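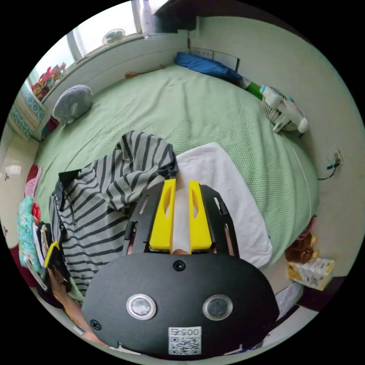
Why is there a layer of oil on top of my tahini?

Tahini is ground sesame seed with nothing added to hold it together, so the oil floats up and the solids sink. Stir it back in and carry on.

That is the whole of the answer, and if you came only for that you may go. We have now given it by email, by telephone, through the hatch and once through a closed car window, so Gijs has asked me to write it down at proper length for the newsletter. The rest of this item is for people who have bought a jar, opened it, found two inches of oil over something resembling grout, and would like their money back.

Search the shop Search Go Advanced search

First, a word on what we sell. At Ustatden we stock tahini from two places. The one most of you buy is Arkari, light or dark, in the small jar and the catering tub. The other comes from Dierckx, who grind it a little coarser and fill the jars so full that opening one over a clean shirt is an act of faith. Neither has palm oil in it, or sugar, or anything else to keep it smooth. Some supermarket nut butters do, and they stay beautifully even from the day they are packed to the day you forget about them. You pay for that with a faint taste of candle.

So yours will separate. How much depends mostly on how long it has been standing and how warm it was. A jar that has spent June on our top shelf, directly under the skylight, will have more oil on it than one from the back of the stockroom. We've moved the tahini off the top shelf. The rice cakes live there now and seem untroubled.

How to stir it

Do not go in with a teaspoon. Everybody does, and the oil comes over the rim and down the sides, and you have a jar you can't pick up for the rest of its life. Use a butter knife, push it straight down to the bottom and work it slowly up through the solid part, as if you were loosening a cake from its tin. Leave the oil alone at first. Once the bottom has given way a bit you can begin turning, still slowly, and after a few minutes it will go from lumps to gravel to something you might want to eat.

If it's really solid, stand the closed jar in a bowl of warm water for 20 minutes before you start. Warm from the tap will do. Boiling water and cold glass don't get on, and we have had one customer's full account of that already.

You can also store the unopened jar upside down for a few days before you need it. Alaric Ridgeway, who does our Praltulance deliveries, swears by this and has taken to loading the van accordingly. If your jar arrives on its head, it's on purpose. Turn it over when you get in and the oil will make its way back through the middle, which does half the work for you. I was rude about this when he suggested it. I now do it at home and have not told him. 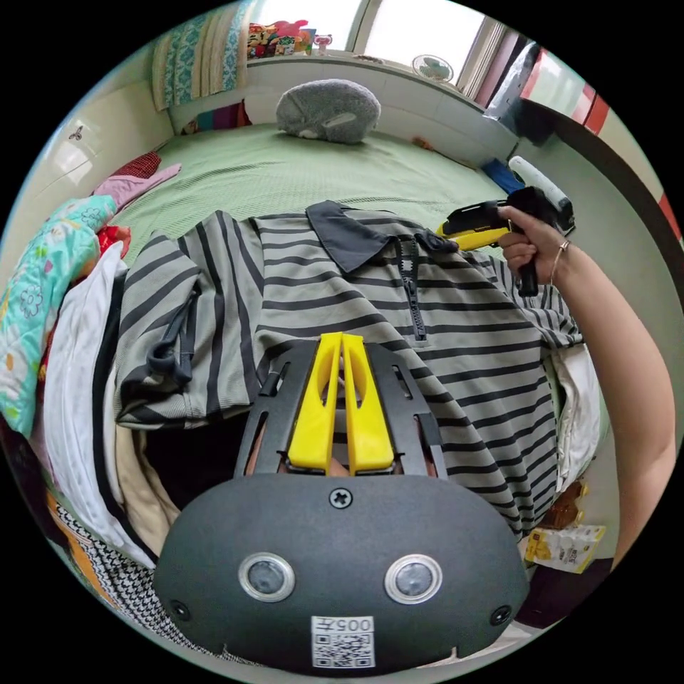 The catering tubs are another matter. They hold 3 kilos and cannot be stirred with a butter knife by anyone with plans for the evening. Tip the lot into a big mixing bowl, use an electric whisk with the dough hooks on the lowest setting, and scrape it back. Do it once, do it properly, and it will stay mixed for a good few weeks.

What not to do

Please don't pour the oil away. I know it looks like something that has gone wrong and risen to the surface, but it's the part that makes tahini pourable, and without it you will be left with a brown plug suitable for holding down a tarpaulin. A gentleman from Praltulance poured his off, found the remains too dry, and added sunflower oil until it looked right. He reported that it tasted of sunflower oil.

Please don't keep it in the fridge either, unless you eat it very slowly. A cool cupboard is fine. In the fridge it will separate less, true, but it will also set so hard that you'll wish it hadn't. If you must, mix it thoroughly first and let it sit out a while before you need it.

And don't put a wet spoon in it. Tahini keeps well as long as it stays dry. Water makes it seize up into a paste, and it can go mouldy where the water got in. The seizing, by the way, is what happens when you make a sauce and add the first splash of lemon juice. It goes stiff and pale and looks ruined. Keep adding water, a spoonful at a time, and it loosens again. We get calls about that too.

When it has gone off

Separated is fine. Rancid is different, and you will know. It smells of old crayons or putty and leaves a bitter scrape at the back of the throat that is quite unlike the ordinary slight bitterness of sesame. Dark tahini is more bitter than light to begin with, so if you have swapped from one to the other, taste it again tomorrow before writing to us. If it's still horrible, bring it back with the lid on and we'll change it. Mould means the bin, however small the patch.

Gijs went through the order book before I wrote this and says we have sent out 3,411 jars of Arkari since we began stocking it, and that nearly all the ones that came back had nothing the matter with them. He stirred them himself. We ate them, in case you were wondering where they went, and the staff lunch has been very heavy on hummus.

The dark Arkari is short at the moment and we are waiting on a pallet. The light is in, both sizes. Dierckx is in too, and I would wear an apron.

Posted June 4, 2020 in Shop News

Recent items
Soaking chickpeas: overnight means overnight
Brown rice, short and long
The refill hatch: bring a lid
What we mean by "unsulphured"
Date syrup is back, stop asking Gijs

Contact us | Delivery and collection | Copyright Ustatden Wholefoods | Back to top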